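Dahlgren long table, butcher-block top

We've had this table in the range for over 10 years and it's still the one we'd take home ourselves. The top is made the old way, from strips of wood joined lengthwise, and we leave the strips as they come instead of sorting them to match. You get honey yellow running next to pale brown, and no two tops look alike (people do ring up and ask us to pick them a nice stripy one, and we're happy to!).

The finish is satin. It catches a bit of light without turning into a mirror, and it's lovely to run your hand along. Long enough to stand against a wall with jobs going on at both ends, and you can leave a bowl at the far end while you spread out at the near one.
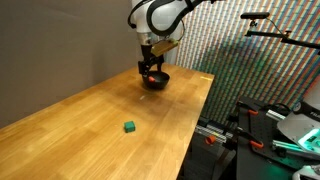

Ingvild Nordin wrote to us in November that hers gets wiped down every evening and oiled when she remembers, and that she'd stopped bothering with mats by the second month. She did wish she'd measured the stairs first.

So please measure your stairs! The top comes in one piece and the legs are packed separately. It takes 2 people to carry and a third to hold doors.

Care is simple. Damp cloth, dry cloth, and a thin coat of Hundex oil when the wood starts to look thirsty. Small scratches rub out with fine paper, always along the strips.

Price: 1,445, delivery included
Spare legs, set: 469
Made at: Nirilholm workshop
On show at: Flivport, ground floor, mornings
Questions about sizes: ask for Alvar Halvorsen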